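4. Setting up your first backward run in Traletti

By now you should have Traletti installed and the little test orbit drawing itself as a closed loop. If the loop doesn't close, go back to section 3 and redo the units, and please don't skip this one like I did! I spent a whole evening running Mars in miles.

A backward run starts with the planets where they are today and steps time the other way. Plenty of people come to us with an old catastrophe scenario they want to try out (a stray planet, a close pass, a captured moon), and this is the tool we hand them. You'll need the starting file, a free folder and some patience.

1. Open Traletti and pick New Run from the File menu. Give the run a plain name with no spaces. I use my initials and a number.

2. Load the starting file, planets_base.txt. You should see 11 bodies in the list on the left: the Sun, the eight planets, Pluto and our Moon. If the Moon is missing you have the old file, so ask Agustina Leiva for the new one.

3. Set Direction to Backward. The step size will turn red for a second and then go back to black. It's fine.

4. Set the step size to 4 hours. You can go bigger for the outer planets on their own, but with Mercury in the list I wouldn't.

5. Type 2934 in the Years box. That takes you past most of the dates people want to argue over, and it's the length Kasun Barua used for our comparison runs, so you can lay your results on top of his.

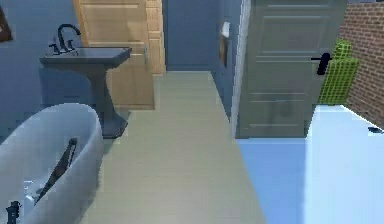 White tub with a dark gray pedestal sink behind it.

6. Now add your extra body, if you have one. Click Add, then fill in mass, position and velocity. All three are required - leave one blank and Traletti quietly uses zero, and a planet with zero velocity drops straight into the Sun.

7. Tick Log Energy. This is the box I nag everybody about. The log is how you find out whether the run can be trusted.

8. Hit Start and leave it alone. Moving the window is okay. Changing the step size halfway through is not, even though the program lets you.

Caution: do not save over planets_base.txt. Traletti will offer to do exactly that when you close a run, and the Yes button is the one already highlighted. Click No, then use Save As.

Note: if your laptop goes to sleep, the run stops but the progress bar doesn't reset. Turn sleep off before step 8.

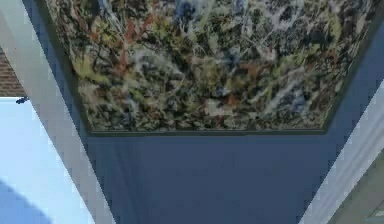 Wistham Solar System History Group - Software and Modeling Team

Checking what you got

9. Open the energy log and look at the last column. It should wander up and down a little around the starting value. A steady slide in one direction means the step was too long, and you'll want to cut it in half and run again.

10. Do the same run without your extra body and save it under another name. I know, it's boring, but you can't say your visitor moved Venus until you've seen what Venus does by itself.

11. Compare the two with View, then Overlay. Zoom way in. Small differences early on can grow into big ones later, and a dramatic picture at the far end may come from rounding and nothing else.

12. Nudge the starting position of your extra body a tiny bit and repeat. Rhydian Hopkin likes 17 of these nudged runs before he'll talk about a result. I usually get by with fewer while I'm still playing, but go with his number if you plan to present at the September meeting.

Known problem: close passes. When two bodies get very near each other the fixed step can jump right over the closest point, and one of them comes flying out at a silly speed. Version 2 has a setting called Soft Approach that helps a bit (Nia Samuel wrote it, and she's the one to ask about the cutoff distance). Leave it off for ordinary runs.

When you send in results, include the starting file, both logs and a line saying which version you used. Screenshots are nice to have but I can't rerun a screenshot. Plotting and printing are in section 5.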